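My first night at Prostow, Ataberk Uysal sat me down on a stool, put a controller in each of my hands and told me to fold laundry like I was mad at nobody.

"Meaning what?" I said.

"Meaning slow," he said, and went off to find a sandwich.

I'd driven a forklift at Davberg for most of my twenties, so I figured two little arms would be a vacation. Ha! A forklift doesn't care if you breathe. These things picked up every twitch I had — I sneezed once and the left one took a swing at the tabletop. By midnight I had folded one washcloth, badly, and my shoulders felt like I'd been carrying a couch up the stairs. 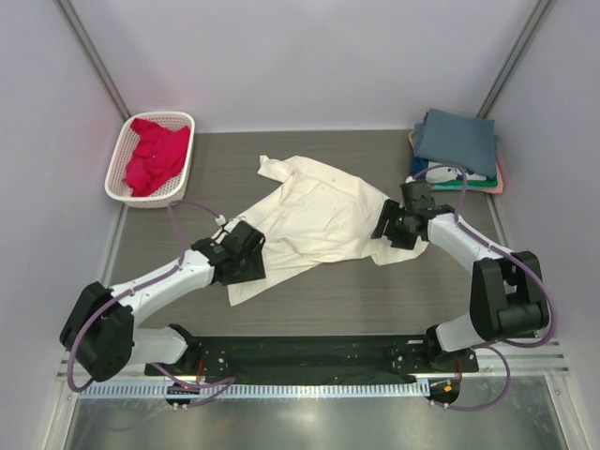
The part that got me was that every try was saved. The good ones, sure, but I kept thinking about the bad ones sitting on a drive someplace, me fumbling around for a corner like a guy looking for his glasses. Ataberk said they tossed most of those. Most! He'd been doing this since the Rerkgate job and he had 354 clean folds to his name, and he could tell his own from anybody else's when they played them back.

"See that little pause?" he asked me, pointing at the monitor with the sandwich. "Before the lift. That's me. I do that with my coffee too."

I laughed, but then I watched him drink his coffee and he did, he really did.

So I went back to the stool and tried to do it my mother's way. She ironed for a hotel when I was a kid, and she'd find the corner without looking, pinch it, and give it a second to hang before she did anything else with it. I used to sit under the table and watch her hands come over the edge. I hadn't thought about that in years, and there I was at two in the morning with my tongue between my teeth, trying to get a pair of black grippers to pinch like her.

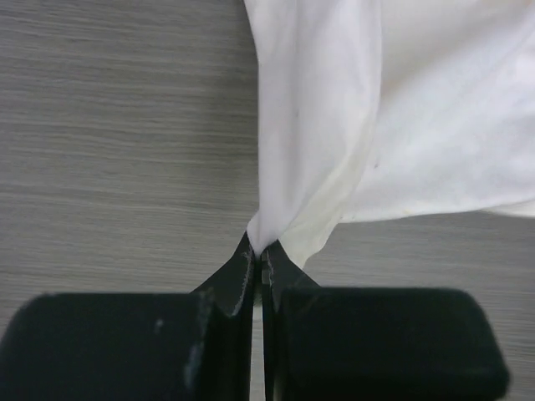 It took me until September to get any good. One night they switched us out and let the arms run on what we'd taught them, and everybody on shift came over with their coats half on. The left arm went down to the cloth, closed, and stopped.

"That's me," Ataberk said.

"No it isn't," I said. "Wait."

It hung there a second longer than he ever would have. Then up it went, nice and easy, and I had to go stand by the vending machine for 5 minutes and pretend I couldn't decide on chips.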